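August, a bit after nine at night

I have a cup of tea, my feet are up on the laundry basket, and I am going to write this down before I forget it, because today we finally did the front end of the house. The whole stretch by the gate where everything lands! Bikes, bags, clothes, whatever comes through the door and doesn't get carried any further. I've been stepping around it since we came back from the coast and this morning I stubbed the same toe on the same bike and that was it.

Raluca came over at ten with her gloves on (she brings her own gloves, bless her) and said we should start with clothes, as clothes make everything else look worse. She's right. I had been using the little blue chair as a sort of halfway house. Something comes off a kid, it goes on the chair. Something comes off the line and doesn't have a drawer, also the chair. The pile had got so tall that it kept sliding, and I'd pat it back into place on my way past like it was a cat.

So we sorted. School things, house things, things that are too small, things that belong to my sister's boys and have to go back. I found the navy top I had accused Manaia of leaving at swimming. I was quite loud about it at the time, so I've sent him a message and an ice cream emoji. The cartoon one is too short in the arms now and I put it in the give-away bag, took it out, put it in again, and then took it out when Raluca went to the bathroom. It's in my bedside drawer. I'm allowed one.

The checked cloth I'd forgotten we even owned. I think it was my mother's and used to go over the small table on the porch. It needs a proper wash with vinegar and then it's going back on that table, even if it only lasts a week under the jam.

Then the bikes. The big argument in this house is whether the balance bike gets passed on. It still gets ridden, but by somebody whose knees come up to her ears. Tshepo's little one is just about the right size for it, so I called him at lunch and he said they would love it but could it wait until they've moved, which means it stays with us till at least the end of next month. Fine. I've told the children it is promised, so the mourning can start early. The other bike still has its training wheels and I'm not touching those, I tried taking one off in the spring and there were tears, some of them mine.

I'd bought two wall hooks from Trosen to get the bikes up off the tiles and I could not get them into the wall for love or money. Vusumuzi from next door had a look and said I'd need a different drill bit for that brick. He has one. He's also had my ladder for 3 months, so I feel we can come to some arrangement.

The boxes were the part I had been dreading. When we redid the back room we bought several things at once and I kept every scrap of packing in case something had to be returned, and of course nothing did. I rolled up the plastic I wanted to keep, stuffed the rest into one bag, and got the cardboard flat by jumping on it. Very satisfying! Sixty percent of the cupboard was air, I swear. The recycling place on Buthelezi takes cardboard until five and I made it with the car so full that I couldn't see out the back. The man there helped me unload and found one of my good spoons in the bottom of a box. No idea.

One box stays taped up until Rosário comes for it. He said he would come last month. He also said that the month before. I like him very much but I would like him more with a van.

Towels, last. I'm down to the ones I like. The pink is soft and a bit ridiculous and dries slower than anything else in the house, and I wouldn't swap it. The thin ones from Tondlow went to the rag bag, all but the one I use for my hair. I've washed the fluffy white thing twice and it still isn't quite the white I remember, so maybe a soak overnight.

By four we were both starving and ate cheese toast standing up. Raluca says the bags are next and I said the bags can wait, I don't want to know what's in them.

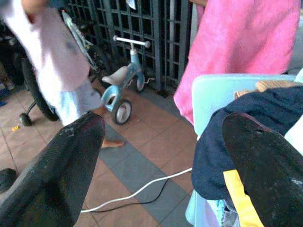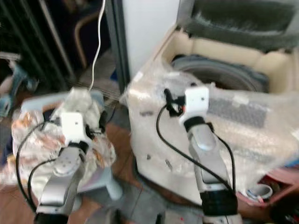
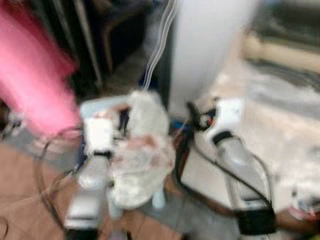
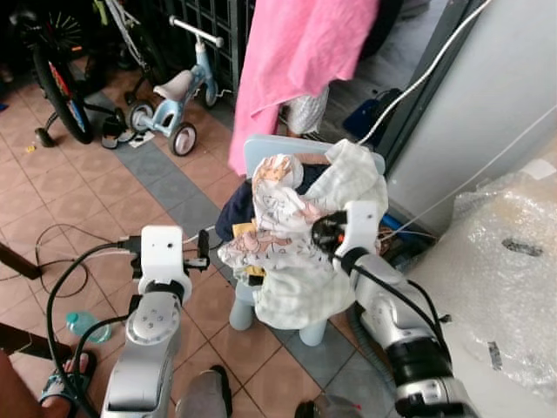 So where do the clothes go now, if the chair is off limits? In a basket with a lid at the foot of the stairs, and whoever goes up last at night carries it up, which tonight is me.

I've ordered the basket from Civberg, the tall one, 53 centimeters, and it should fit beside the bottom step if I shift the shoe rack over. Until it arrives we're using a cardboard box I saved from the jumping. I've written CLOTHES on it in marker, and under that one of the children has added AND FROGS.

Things still to do, so that I can't pretend later that I didn't know: borrow the drill bit, get the ladder back, soak the white one, take the too-small bag to my sister's, find the partner of the gray sock, call Rosário again. Also buy vinegar, I used the last of it on the kettle.

My back hurts, my tea has gone cold, and there's a small person calling from upstairs that she needs water and also has a question about whales. Going up. I'll take the box with me.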